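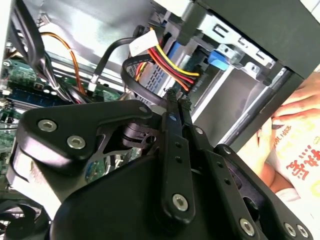
Section 2. Before you order. Most people open this guide with a quote already sitting in their inbox, so we shall start with money. The price of a gripper is the easy part, and it tells you very little about what the job will cost. Desktop cases are the work most Ellov customers have in mind, and they are a fair test of a budget. The fingertips have to come down close together over a bundle of red, yellow and black power wires, with a metal drive cage on one side and a motherboard on the other. Every one of those is something you may end up paying for twice.

Work through the steps below in order. They need a tape measure, one of your own machines and a willingness to hear bad news.

2.1 Setting the budget

1. Pick the worst case you handle. The tidy one from the sales visit doesn't count. Choose the one with the cables stuffed in by somebody in a hurry.

2. Measure the opening with the side panel off. Write down the narrowest gap the fingers must pass through, then the widest part of the gripper that must follow them in. People remember the first figure and forget the second.

3. List each part you want moved, unplugged or held. Put connectors on their own line. A plug with a latch is a different purchase from a plug without one.

4. Start the sheet with the gripper: £2000 for the Crabtree two-finger unit at our current list price. Wrist camera and cable are £535 on top. The mounting plate is included, which we mention because it wasn't always.

5. Add £2000 for fixtures and fitting. Yes, the same again. Something has to hold the computer still, and a colleague's knee has been tried.

6. Allow for 2 sets of fingertip pads. The ridged surface wears, and it wears fastest in the week before a deadline.

NOTE: Prices exclude VAT, delivery and the arm itself. If you have been sent a quote by Nunudico or another reseller, check whether the camera is on it. It is often listed under "options", a word that covers a lot of ground.

CAUTION: Do not budget for work on powered machines. Cases must be switched off and unplugged from the mains before the gripper goes in. The warranty does not cover what happens otherwise, and neither do we.

2.2 Planning the bench

7. Leave clear space on the side where people stand. Hands will reach in during setting up, whatever the sign says, and the stop button should be nearer than the biscuits.

8. Decide where removed screws and parts will go before the first one comes out. A tray is cheap — leave it off the order and you will be using a mug.

9. Book the trial before you sign. Bring the case from step 1 to the Flustby demonstration bench, cables and all. Trial slots are released each April and go quickly.

NOTE: If the gripper body won't clear your drive cage at the trial, ask for the long finger set. Do not bend the cage. We can tell.

10. Send the completed sheet with your order. Orders without one are held until it arrives.

Prices checked August 12, 2026.

Support > Planning and purchase > Section 2

Reading time: 2 min

We use cookies to remember your region and basket. Accept / Manage settings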